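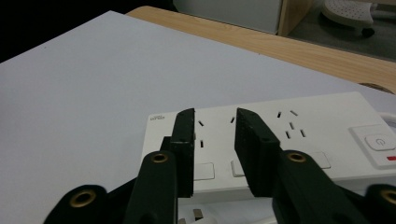

Section 5. Mounting the Talel shelf panel

Choose a clear work surface that is longer than the panel and does not rock. The panel is finished on one side only, and the finish marks easily until the shelf is loaded and left alone. A wooden table like the light brown one with the white board set against it will do, provided the front edge is rounded; cover a sharp edge with a folded towel. Wipe the panel with a dry cloth and check both faces before you drill. Small dark specks in the surface do not affect strength.

Parts needed: one panel, 2 Proltley wall rails, 18 short screws, hex key from bag 5.

1. Hold the first rail against the wall and mark the top hole.

2. Drill the hole and fix the rail loosely with one screw.

3. Set the rail upright with a level, then mark the remaining holes.

4. Fit the second rail 27 inches from the first, measured center to center.

5. Tighten all wall screws by hand.

6. Hook the brackets into the rails at the same height. Each bracket clicks when seated.

7. Lay the panel on the brackets, finished side up, and fasten it from below.

Note: Rails from the older Maglaya series have a different hole spacing and cannot be mixed with these.

Caution: Do not use a power driver on the panel screws. Screws driven too deep will come through the finish.

Caution: Check for pipes and wiring before drilling.

For plaster walls, use the anchors in the Skanorwood wall kit, sold separately.

Guide revised Nov 21, 2024.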